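보낸이: Settimio Morelli
받는이: 과수 저장 메일링 리스트
제목: Re: [저장] 지하실 사과, 겨울 나기 결과 (긴 글)

리스트 회원 여러분께,

답장이 늦었습니다. Cinzia 님 질문에 하나씩 답하고, 스케르스카(Skerska) 지하실에서 지난 겨울 적어 둔 내용도 같이 올립니다. 필요한 부분만 읽으셔도 됩니다.

Cinzia Bellini 님이 쓰신 글:
> 안녕하세요. 작년에 집을 옮기면서 반지하 창고가 생겼습니다. 북쪽
> 벽은 흙에 닿아 있고 남쪽에 작은 환기창이 있습니다. 가을에 멜리아
> (Mellia)를 꽤 넣었는데 1월이 되니 껍질이 쭈글쭈글해졌습니다. 썩은
> 것은 많지 않은데 식감이 다 죽어서 결국 대부분 졸였습니다.
>
> 세 가지를 여쭙니다.
> 첫째, 시드는 것은 온도 문제입니까, 습도 문제입니까?
> 둘째, 신문지로 하나씩 싸는 것이 정말 효과가 있습니까? 해마다
> 말이 다릅니다.
> 셋째, 감자를 같은 방에 두면 안 된다는 말을 들었는데, 방이 하나뿐인
> 사람은 어떻게 해야 합니까?
>
> 참고로 바닥은 시멘트이고, 나무 상자를 바닥에 바로 쌓았습니다.
> 온도계는 문 옆에 걸어 두었는데 한겨울에 8도 정도였습니다.

첫째 질문부터 쓰겠습니다.

껍질이 주름지는 것은 수분이 빠졌다는 뜻입니다. 온도도 관계가 있지만 적어 주신 조건이라면 저는 습도를 먼저 의심합니다. 시멘트 바닥은 보기보다 건조합니다. 우리 지하실도 원래 흙바닥이었는데 전 주인이 절반을 시멘트로 덮었고, 그 절반 위에 둔 상자가 해마다 먼저 시들었습니다. 같은 나무에서 같은 날 딴 사과인데도 그랬습니다. 지금은 시멘트 쪽에 젖은 모래를 담은 함지를 놓고 모래가 마르면 물을 붓습니다. 겨울 내내 그렇게 합니다. 바닥에 직접 물을 뿌리는 방법도 해 보았지만 상자 아랫단에 곰팡이가 생겨서 그만두었습니다.

상자는 바닥에서 띄우십시오. 각목 두 개를 깔고 그 위에 올리면 됩니다. 벽에서도 손 하나 들어갈 만큼 떼어 놓습니다. 흙에 닿은 북쪽 벽이 가장 차가워서 자리로는 좋은데, 벽에 바짝 붙이면 맺힌 물이 상자로 옮겨 갑니다.

온도 이야기도 하겠습니다. 8도면 높습니다. 다만 문 옆에서 잰 온도라서 사과가 있는 자리의 온도인지는 모르겠습니다. 온도계를 상자 사이, 무릎 높이쯤에 두고 며칠 지켜보십시오. 저는 산토로(Santoro) 온습도계를 쓰는데 최저와 최고가 따로 남아서 밤에 내려가 볼 필요가 없습니다. 우리 지하실은 겨울에 가장 안쪽이 4도, 문 쪽이 6도입니다. 이 차이만으로도 같은 품종이 가는 기간이 꽤 달라집니다. 오래 둘 것은 안쪽에 넣고 먼저 먹을 것은 문 쪽에 둡니다.

환기창은 밤에 열고 낮에 닫습니다. 가을에 특히 그렇게 합니다. 처음 넣을 때 방을 얼마나 빨리 식히느냐가 봄까지 영향을 줍니다. 저는 수확한 사과를 바로 지하실에 넣지 않고 북쪽 처마 밑에서 하룻밤 식힌 뒤 해 뜨기 전에 옮깁니다. 낮 동안 데워진 상자를 그대로 쌓으면 가운데 열이 오래 남습니다. 얼음이 어는 밤에는 창을 닫아야 합니다. 몇 해 전에 이것을 잊어서 창 바로 아래 상자를 얼렸고, 녹은 뒤에는 주스로도 쓰기 어려웠습니다.

둘째, 신문지입니다.

저는 오래 둘 것만 쌉니다. 싸면 하나가 썩어도 옆으로 번지는 속도가 느려지고 수분도 덜 빠집니다. 대신 겉에서 보이지 않으니 점검이 번거롭습니다. 싸 놓고 안심해서 점검을 건너뛰면 싸지 않은 것만 못합니다. 이 리스트에서 해마다 말이 다른 것은 점검을 얼마나 자주 하느냐가 집마다 다르기 때문이라고 봅니다. 매주 뒤집어 보는 집이라면 굳이 싸지 않아도 됩니다. 저는 한 달에 두 번 보기 때문에 쌉니다.

종이는 광택 있는 전단지를 쓰지 마십시오. 물기를 먹지 않아서 안쪽에 물방울이 생깁니다. 저는 포장용 얇은 종이를 사서 몇 해째 다시 쓰고 있습니다. 썩은 것을 쌌던 종이는 버립니다.

비닐봉지에 구멍을 몇 개 뚫어 넣는 방법도 있습니다. 껍질이 얇고 잘 시드는 멜리아에는 종이보다 이쪽이 나았습니다. 봉지 입은 묶지 말고 접어만 둡니다. 껍질에 기름기가 도는 미노룸(Minorum)은 봉지가 필요 없었고, 봉지에 넣은 것은 오히려 향이 탁해졌습니다.

셋째, 감자입니다.

방이 하나면 같이 둘 수밖에 없습니다. 우리도 오래 그렇게 했습니다. 가장 눈에 띄는 문제는 냄새입니다. 사과가 흙냄새를 먹고, 감자 쪽은 싹이 트는 시기가 해마다 들쭉날쭉했습니다. 감자는 뚜껑 있는 나무통에 넣어 문 쪽 바닥에 두고 사과는 안쪽 선반에 올리십시오. 감자는 사과만큼 차게 둘 필요가 없으니 자리로도 맞습니다. 양파와 마늘은 지하실에 넣지 마십시오. 습도가 사과에 맞으면 양파에는 너무 높습니다. 다락이나 계단 밑이 낫습니다.

이제 지난 겨울 기록입니다.

넣은 양은 모두 274킬로그램, 나무 상자로 18개입니다. 멜리아가 가장 많고 미노룸이 그다음, 나머지는 이름을 모르는 늙은 나무에서 딴 것입니다. 상자마다 품종, 딴 날, 나무 위치를 연필로 적어 붙였습니다. 볼펜은 습기에 번집니다.

멜리아: 종이로 싼 것은 1월 말까지 먹을 만했습니다. 봉지에 넣은 것은 2월 말까지 갔습니다. 3월에 들어서니 단단한 것도 속이 푸석했습니다. 처음부터 봉지로 갔어야 했습니다. 올해는 전부 봉지로 합니다.

미노룸: 11월에는 시어서 먹기 어렵고 1월이 지나야 맛이 듭니다. 4월까지 단단했고 마지막 상자를 비울 때까지 썩은 것이 거의 없었습니다. 다만 늦게 딴 상자에서 속이 갈색으로 변한 것이 나왔습니다. 겉은 멀쩡해서 잘라 보기 전에는 알 수 없었습니다. 수확을 한 주 당겨 볼 생각입니다.

이름 모르는 나무: 꼭지 둘레에 금이 가는 성질이 있어 저장에는 맞지 않습니다. 금이 간 것을 골라내고 넣었는데도 12월에 상자 하나를 통째로 비웠습니다. 앞으로는 따자마자 말리거나 주스로 돌립니다.

선별에 대해서도 적습니다. 꼭지가 빠진 것, 눌린 자국이 있는 것, 벌레 구멍이 있는 것은 넣지 않습니다. 이것만 지켜도 결과가 많이 다릅니다. 아깝다고 한두 개 섞은 상자에서 늘 먼저 냄새가 났습니다. 떨어진 사과는 겉이 깨끗해도 따로 둡니다. 사다리 밑에서 주운 것을 손으로 딴 것과 섞지 않도록 바구니를 나눠 쓰십시오. 크기도 봅니다. 아주 큰 것은 오래 가지 않으니 먼저 먹고, 중간 크기를 깊숙이 넣습니다.

꺼내는 순서도 물어보시는 분이 가끔 있습니다. 저는 먹을 만큼만 꺼내서 부엌에 하루 둡니다. 지하실에서 바로 올라온 사과는 차서 향이 약합니다. 하루가 지나면 향이 올라오고, 나흘이 지나면 빨리 물러집니다. 그래서 한꺼번에 많이 올려 두지 않습니다. 아침에 시리얼과 같이 내는 정도면 한 사람에 한 알로 충분합니다.

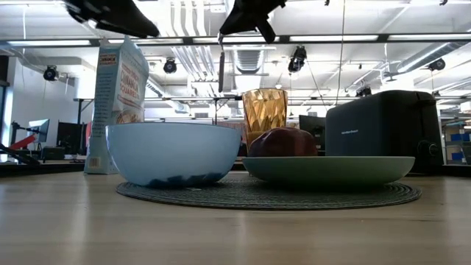

Aurelia Marinescu는 제 초안을 읽고 부엌에 하루 두는 것은 품종에 따라 다르다고 적어 보냈습니다. 미노룸은 이틀을 두어야 신맛이 가라앉고, 멜리아는 꺼낸 날 바로 먹는 편이 낫다고 합니다. 또 한 달에 두 번 점검은 2월 이후에는 부족하며, 자기 집에서는 그때부터 매주 상자를 연다고 합니다. 이 점은 저도 동의합니다. 우리 집에서 버린 사과도 대부분 2월 중순 이후에 나왔습니다. 올해는 2월부터 점검을 매주로 바꾸겠습니다.

Rosario De Luca 님이 전에 올리신 왕겨 방법도 상자 하나에 시험해 보았습니다. 사과 사이를 왕겨로 채우고 뚜껑을 덮어 두는 방식입니다. 수분은 잘 지켜졌습니다. 그런데 점검하려면 전부 쏟아야 하고, 왕겨가 조금 눅눅해지니 껍질에 냄새가 배었습니다. 왕겨를 햇볕에 충분히 말리지 않은 제 잘못일 수도 있습니다. Rosario 님, 말리는 기간과 상자 깊이를 알려 주시면 올가을에 다시 해 보겠습니다. 제 상자는 사과 세 층이 들어가는 깊이였습니다.

Ashton Bright 님이 물으신 헌 냉장고 건은 경험이 없어 답을 드리지 못합니다. 전원을 끈 냉장고를 창고에 두고 상자처럼 쓰는 집이 있다고는 들었습니다. 공기가 통하지 않을 텐데 문을 얼마나 열어 두는지 저도 궁금합니다. 해 보신 분이 계시면 리스트로 답해 주십시오.

Cinzia 님께는 올가을에 이 정도만 먼저 바꿔 보시라고 하고 싶습니다. 상자 밑에 각목을 깔고, 온도계를 상자 사이로 옮기고, 멜리아는 구멍 뚫은 봉지에 넣으십시오. 습도계가 없으면 젖은 모래 함지부터 놓아도 됩니다. 환기창에 철망이 없다면 수확 전에 꼭 다십시오. 쥐가 한 번 들어오면 상자를 전부 꺼내야 합니다. 우리는 눈이 가는 철망을 두 겹으로 댔습니다.

미노룸 접수가 필요하신 분은 1월 안에 저에게 직접 메일을 주십시오. 가지치기할 때 잘라서 젖은 천에 싸 보내 드립니다. 우편료만 받습니다. 멜리아는 작년에 강하게 잘라서 올해는 나눌 가지가 없습니다.

상자에 붙이는 이름표 양식은 지난번 메일에 붙인 것과 같습니다. 파일이 열리지 않는다고 하신 분들께는 본문에 글자로 옮겨 다시 보내겠습니다.

Settimio Morelli
스케르스카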